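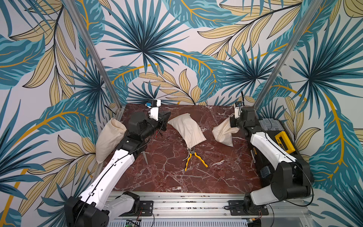
Progress report, February
Two-arm kit evaluation, Plaker repair counters
Prepared by Shuk-fan Chou for Annunziata Pellegrini

The Tamier kit has now been on trial for 3 weeks. The question you funded us to answer is whether a small repair shop could buy it as sold and use it for bagging and sorting hand tools and small parts. We aren't ready to say yes.

Setup went well. Tin-yau Au had both arms running on the first Tuesday, and the mounting rail needed no changes. We logged 598 attempts this period. Of these, 57 ended with a dropped bag or a missed cord, nearly all on the left arm. Tjoa, the reseller, has sent a spare set of jaws under warranty — they are not fitted yet. 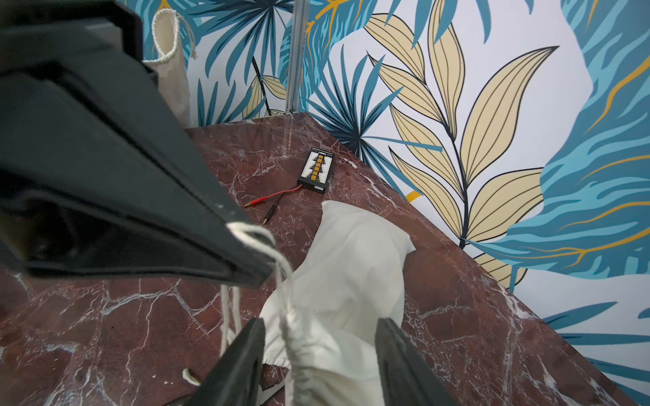 Soft bags remain the hardest item on the task list. The operator has to bring the fingers in on the gathered neck, and the drawstring makes that awkward, as the cord can end up looped over the gripper itself. Flat items such as the parallel charging board are a separate task, and its leads with the banana plugs will be scored on their own from next month. Yung-ching Hsieh is writing the scoring sheet.

Spending is within budget. The Lullance software license renews in March and we ask that you approve 2 seats. Chun-yin Hsieh needs one of them to review the logs.

Next period: fit the spare jaws, repeat the bag tasks on both arms, and get a written price from Tjoa for replacement cables.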